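Flollby Home Forum > Kitchen > Counters and Storage
Thread: Sorting bowls on the counter, leave them out or put them away?

resmont_dee
Started 2021-06-08

We redid the counter last winter, brown marble with white and cream veins, polished. I like it a lot but it shows everything that gets left on it. The worst of it is candy. The kids come home with pockets full, it gets dumped by the stove, and by evening there are wrappers in with the mail.

I want to put out open bowls and have them sort it when they come in. One bowl each for chocolate, chewy stuff and hard candy. Does anyone do this, and does it last past the first week?

Bite
We did it with jars. Lids were the problem. Kids won't open a lid to put something in, only to take something out. Go with bowls.

oldpantry
I'd skip it. Open candy on a counter gets eaten. Put it in one bin on a high shelf and hand it out after dinner. I don't see what sorting gets you.

resmont_dee
Sorting gets me a clear counter, and my youngest can't have the hard ones yet. If they are in their own bowl I can pick that bowl up and move it.

oldpantry
OK, that is a reason. I would still keep the hard ones off the counter completely.

Deividas Sepp
Shallow bowls, please. I bought deep ones and everything at the bottom stayed there until December. With a shallow bowl they can see what is in it and they drop things in the right place. Different colors too. Labels did nothing in our house - they can read them fine, they just don't.

Prustness
Agree on color. Mine are melamine, 20 dollars for the set, and they don't chip. I would not use glass on marble. I cracked a dish on ours and the counter has a mark from it.

Bite
Melamine slides on a polished counter though. I put a rubber ring under each one.

Prustness
Never had one slide. How hard are they throwing it?

Bite
Hard. Two boys.

resmont_dee
Went with shallow ones in yellow, lime green and orange-red. I have them in a row across the middle of the counter, which leaves room in front to dump everything and pick through it. Yellow is chocolate, green is chewy, the red one is for hard candy. All still to be sorted:
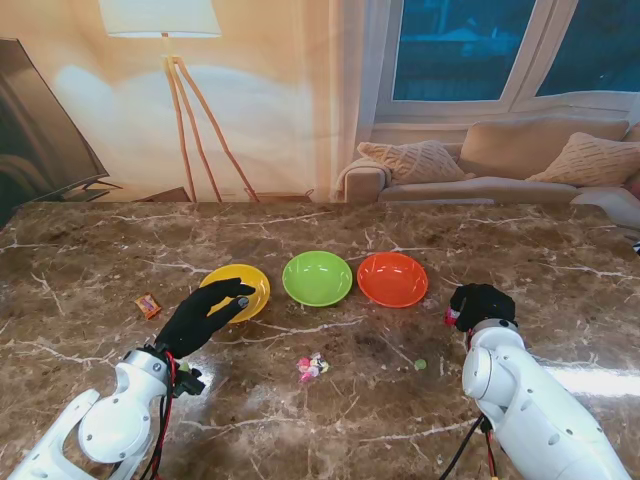 oldpantry wants to know, by way of a message to me, whether the row has to sit in the middle like that. I'm with him on this one. Push the bowls against the wall and you keep your work space. Also swap the colors so the hard candy is at the far end from wherever your youngest stands. - Bite

resmont_dee
The red one is at the right end and she comes in from the left, so that part is fine. Against the wall she can't reach the other two. I'll try it both ways.

Prustness
Keep them where she can reach. If she can't reach, it ends up by the stove again.

oldpantry
Or she climbs. Ours climbed.

Deividas Sepp
One more thing, wipe the marble after each sort. Anything sticky shows on a shiny top, and I had a red ring that took 30 minutes and a lot of baking soda paste. Test the paste in a corner first, it dulled mine a little.

resmont_dee
Thanks, will do. Does anyone have a rule for what happens when a bowl gets full?

Bite
Full bowl goes in a freezer bag. Chocolate keeps fine that way, the chewy ones get like rocks.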